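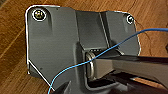

Dark gray bracket with two screws, on a wooden surface.

Cleltareo Slope Monitoring, Progress Report 3
June 21, 2023
Prepared by Abena Abugri for the Quartey Fund

Drilling on the upper bench finished this period. Stakon completed the last of the inclinometer holes, bringing total drilling to 322 feet. Casing is grouted in all holes and baseline readings have been taken. The deepest hole met weathered shale higher than the desk study suggested, so the lower anchor zone was moved up and the log revised.

Piezometer readings are being collected every week. Levels near the toe drain have dropped since spring. The two upslope instruments show little change and we will keep them on the same schedule.

Lab work is behind. Numesetti has returned the index tests but the direct shear results are still outstanding. Fiifi Laryea is in contact with the lab and will send them to you separately.

Spending this period was $1875 for grout and casing and $700 for site access repairs. Both are within the approved lines.

Next period: finish shear testing, update the stability model, and submit the draft findings in October. We need your approval of the revised anchor depth before the model is rerun.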